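Risteo Dresser Set

Last updated: April

Simulated demonstrations of a single-arm robot working at bedroom furniture, collected for imitation learning. Maintained by Tahmineh Mirzaei and Miklós Mészáros at Forkport.

## Contents

The set holds 339 episodes, split across 17 room layouts. Each episode stores joint positions, gripper state, a text instruction and rendered views from 2 cameras. Episodes were recorded by teleoperation in the simulator and replayed at 10 Hz for rendering. Replays that diverged from the original run were dropped.

Furniture, wall color and small objects vary by layout. The arm is fixed to a dark square stand in front of the furniture. In the layout rendered here, the work surface is the top of a white chest of drawers, with a patterned roll and a thin flat item on it. The gripper is low over the right end.

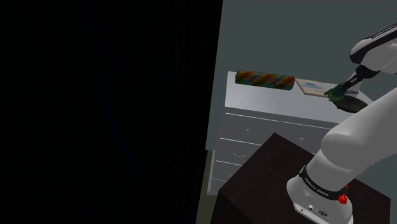 ## Known issues

- Lighting is uneven. Large parts of a view can render near black, with no usable texture. Do not treat these areas as masked - no mask is supplied.
- Dark objects close to the gripper fingers are hard to segment. Labels there were checked by hand by Ehsan Bangash, but expect errors at the edges.
- The stand hides the lower drawers in some views. Instructions that refer to a hidden drawer are flagged `occluded`.

## Splits

Split by layout, not by episode. Random splits leak furniture and textures into the test set, and scores from them should not be compared with ours.

Report label errors to Ehsan with the episode index and camera index.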